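Rongrong Gu does not like the word "sweeping". It is printed on the back of her first novel, Ternura, and she asked the publisher two times to remove it.

"The book happens in one street," she says. "Where does it sweep?"

We met on November 5, 2019, in the back room of a café called Stornetti, where she wrote most of her second book, The Salt Clerk. It comes out in June with Cernus, a small press which has until now published mainly poetry. The novel follows a young man who keeps the accounts for a salt merchant and slowly understands that the merchant's wife can read the numbers better than both of them.

I asked how long the work took. "The first version had 300 pages, and it was dead," she says. "I gave it to my editor and she was very polite, so I knew. I kept the clerk and I kept the kitchen. Now it has 200 pages, and I can open it at any place without shame."

The wife, Madame Sembiring, was at first a small role. She appeared in one dinner and then went upstairs. Gu says the change came in chapter 12, when the clerk makes a mistake and somebody had to find it. "I needed a person in the room who was awake. She was the only one."

There is a love story also, but it is a quiet one. The two touch hands once, over a ledger, and I had to go back a page to be sure of it. Some early readers wanted more.

"They wanted the kiss in the rain," says Gu. "I have nothing against rain. But these people would think first about the salt."

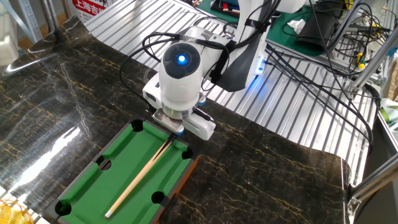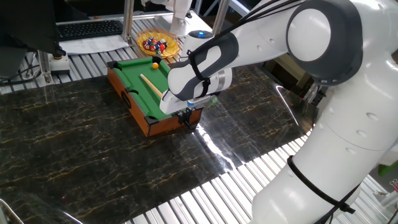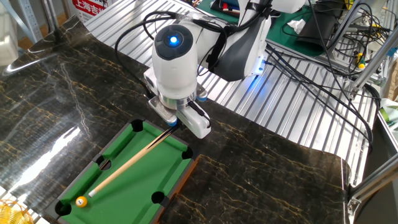
She reads old letters for her research, and she prefers the boring ones. A letter about a war will tell you what everybody thought, she explains, while a letter about a late delivery will tell you what a man was afraid of. For this book she copied 10 such letters by hand, to get their rhythm into her own sentences.

Does she already have a third novel? She has a title, which she keeps to herself, and a first line, which she has changed on the morning of our talk.

"It had the word 'heart' in it," she says. "I took it out, and then I had a good breakfast."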